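Prillwood Users Forum > Paths and Pavements > Chip seal or leave it alone?

cponce
3/30/20
The parish wants to resurface the long path by the parking row. The quote from Westa is for a single chip seal, 10 mm stone, emulsion binder. My position is that the base is sound and the surface only needs sweeping and a fog seal. Water runs off to the grass side. I have no core samples. Current condition looking down the path:
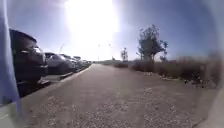 Path with the parking on the left. Note the grit in the foreground.

jdagdag
Is that bound at all? From the photo I can't tell old asphalt from compacted gravel. If it is gravel, a fog seal is a waste of emulsion. You would need a prime coat first.

cponce
Bound. I put a screwdriver to it in several places and it did not go in.

Galindo_U
A screwdriver test tells you the top is hard. It says nothing about the binder. Old asphalt oxidizes, the fines wash out and the stone is left standing. At that stage a fog seal buys you a couple of years at best. I would take the chip seal, but ask Westa for the spread rate in writing. Too much stone and you will be sweeping loose chips off car bumpers until May.

enda_od
Disagree with Galindo_U. Chip seal on a walking route is a poor choice. It is rough for wheelchairs and strollers, and it sheds. We had it on the Villalobos path and replaced it with a thin slurry the next year. The slurry was Geltum, 807 grade. It has held up fine under foot traffic.

Galindo_U
Slurry won't bridge cracks any better than chips will. How many linear feet?

cponce
1862 feet by the old survey. No cracking to speak of. What I have is loss of fines, mostly in patches.

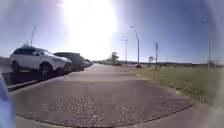
Same path, speckled patches where the aggregate shows.

jdagdag
OK, I withdraw the gravel comment. That is asphalt with the coarse stone showing. Slurry is reasonable. Fog seal alone I still would not do, it leaves the texture as it is and can get slick.

apolinar_j
Before anyone orders anything, check the edge on the grass side. If the verge has built up higher than the pavement, water sits along the joint and any treatment will fail there first. Cut the verge back and then price the surface. I set aside $2000 for edge work on a shorter job and used all of it.

cponce
Verge is level with the path or slightly below. I will put a straightedge on it and post readings.

enda_od
Ask for a test strip too. Ours was at the far end and we left it through one winter before signing.

Galindo_U
A test strip is fine. I still say chips.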